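18 March 2020
By Lorna Niven

I've had the Hetska hand-held gripper kit for a while now, and I like it way more than I thought I would! You get 2 grippers in the box, one for each hand, and you just pick things up with them while they record what you're doing, so a robot arm can learn the moves later. No arm needed to get started -- great for people like me whose budget stops well short of one.

Setup took me 18 minutes, most of it spent hunting for the right menu (the manual is thin, and the page on pairing is plain confusing). After that it was easy. My pair cost $275 and I've logged 178 takes so far. The squeeze feels natural and the yellow tips are easy to keep an eye on while you work.

What I don't love is the weight. My wrists were grumbling by the end of a long afternoon, and Kazue Ikeda, who has smaller hands than me, wanted a shorter reach to the trigger.

For practice, skip the fancy blocks and use everyday stuff. A cable, a pack of tissues, a wrapped paper towel roll and a water bottle on a big round table will keep you plenty busy.

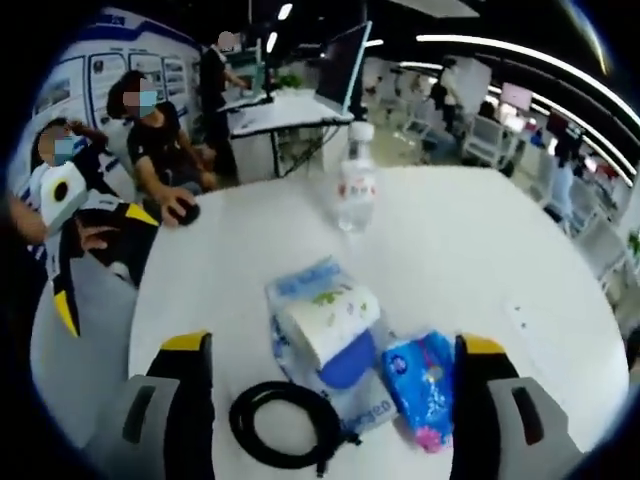
Should you buy it?

If you want to teach a robot simple table chores, yes! I'd just ask for a better manual and a lighter body -- and maybe a carry case, as mine lives in a tote bag.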